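Unit 6: Collecting demonstrations for cloth handling
Notes by Nattawut Khunthong. Lab group: Tuesday.

6.1 What counts as an episode
An episode runs from the operator's start press to the stop press. It holds the wrist camera stream, the joint positions and the gripper opening, all on one clock. A failed grasp is kept and marked as failed. An episode in which the operator changed the task halfway is deleted.

6.2 Size of the set
The Pridano set has 3,000 episodes over four tasks: pick by corner, lay flat, fold once, stack. Of these, 166 were rejected on review, mostly for clock drift between camera and arm. Rejected episodes keep their numbers, so the index has gaps.

6.3 Varying the start
Drop the cloth from a hand's height before each episode. Do not smooth it. Change the cloth after every six episodes, and change the colour as well as the size. A policy trained on one colour tends to learn the colour.

6.4 Corner grasps
Approach with the fingers open and close on the corner itself, with the hem between the tips. A grasp further in takes up two layers and the fold step then fails.

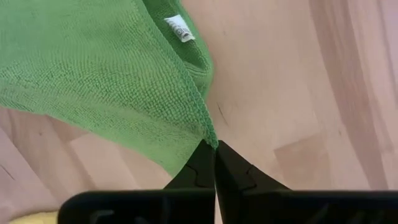

Hold the grasp for one second before lifting further. The pause gives the labelling script a clear boundary between "grasp" and "lift". Care labels should be left on. They give the model a false corner to reject, and Marilou Dagdag's error table (handout 4) shows how often it is fooled without them in training.

6.5 For next week
Review ten episodes each and mark grasp, lift and release. Send disagreements to Najwa Dabbas with the episode number and the time in seconds.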